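Fergate Room Sounds - read me first

Welcome, and thank you for downloading! Fergate is a collection of 2937 short recordings of flute, hand drum and nylon-string guitar, gathered for anyone who makes quiet, spacious music and would like real rooms behind their notes. The playing is by the Inda trio, who were very patient with us over 91 separate takes of one low drum.
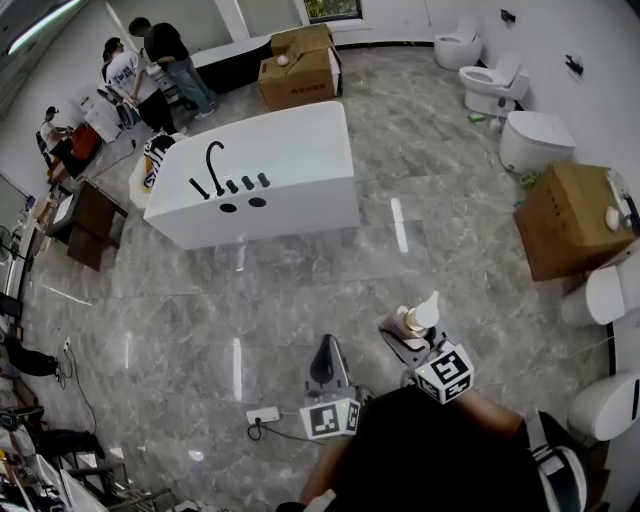
Each recording comes in two forms, one close to the instrument and one from across the room, and you can blend them as you please. The folders are sorted by instrument first and then by room, with 7 rooms in all. Hard floors and bare walls give a bright, lively ring, so if you are after the feel of a showroom with marble-patterned tiles and a big white bathtub standing in the middle of it, start with the folders marked "bright" - the flute is especially lovely there. The "soft" folders suit slower pieces and late evenings.

Files are plain WAV and should open in anything, though the Clundex sampler map is included for those who use it. A few of the guitar notes have a little finger noise at the start, which we rather like and have left in.

You may use the sounds in your own music, sold or free. Please don't pass them on as a sound library.

Last changed Mar 29, 2021. More harp-like guitar notes to follow in April.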